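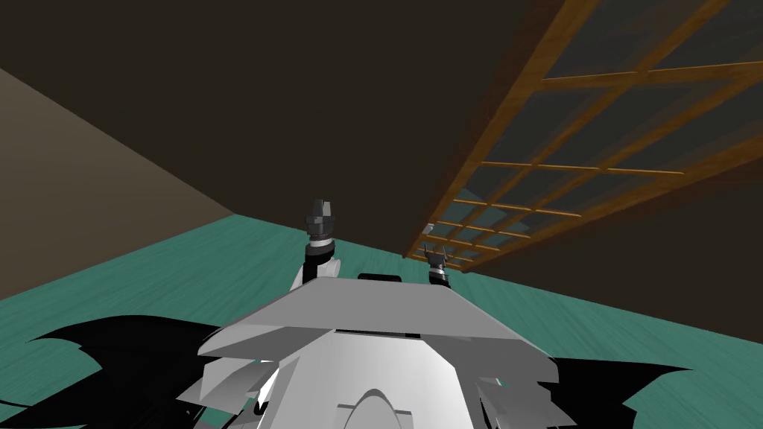 Last changed: 12 November 2018

Filed under: Days Out, Food & Drink, Factories That Let You In

The Pisier vinegar works opens its doors once a year, in July, when the building is at its hottest and the smell is at its most persuasive. I signed up in the spring, when a day spent among 600 barrels of vinegar sounded like a treat. My eyes started watering in the parking lot.

You get a hairnet, a paper coat and a sticker. The coats come in one size, which fits a man considerably larger than anybody in our group, and we shuffled off behind our guide like a choir that had fallen on hard times.

The guide was Abelardo Gallardo, who has worked on the barrel floor long enough that he can no longer smell it. He told us this with some pride. He also told us that his wife can, and that he changes his clothes in the garage.

The first stop is the pressing shed, where there was nothing to press. Apples come in the fall. Gallardo walked us around the idle press anyway and described the noise it makes, then made the noise, and a toddler at the front burst into tears. We moved on to the cellar.

The cellar is why you go. It's long and low and mostly dark, and the barrels are stacked three high down both sides, each one with a square of cheesecloth tacked over the bunghole to let the air in and keep the flies out. The flies have not read the plan. Purero, the house brand, sits down there for two summers before it's bottled. The cheap stuff gets a weekend in a steel tank next door with air blown through it. Gallardo was very loyal about the cheap stuff. He said it was excellent for cleaning windows.

He fished a mother out of an open tub with a ladle and passed it down the line in a bowl. If you've never met a vinegar mother, think of a wet pancake that has been left in a drawer. One woman asked if you could eat it. Gallardo said you could. She thought about that for a while and handed the bowl to me.

Next came the bottling hall, with a line made by Stüber that fills 700 bottles an hour when it's running. It was running for the first ten minutes and then a label went on crooked, a light went orange and two people in better-fitting coats came and looked at it with their hands on their hips. We looked at it too. I'd say this was the high point for the dads.

The tasting is at the end, in what used to be the stable. You get 10 little cups on a tray, no bread, and a pencil for your notes. My notes read, in full: sharp, sharp, apple, sharp, raisins?, no, cough, nice, sharp, help. The nice one was the four-year Purero. The cough was a tarragon vinegar called Drurnano, which they are launching this winter and which I can still feel behind my nose. Several people bought it. Let's hope they own a lot of windows.

The shop takes cards but prefers that you didn't. I came away with two bottles of the Purero, a funnel I did not need, and a booklet on the history of the works that gives four pages to the flood and one line to the founder's marriage. Reading between those pages, I think there was a story in the marriage.

If you go: tickets are free but they hand out only 210 of them, so put your name down early. Wear shoes you don't love. The cellar floor is sticky and the stairs down to it are steep, with a rope where you'd want a rail. There's a coffee cart in the yard, and the coffee tastes faintly of vinegar, or by then everything does. Eat lunch before you arrive and skip salad for dinner.

My car smelled of it until September.

Print this page | E-mail to a friend

Shared 14 times | 3 comments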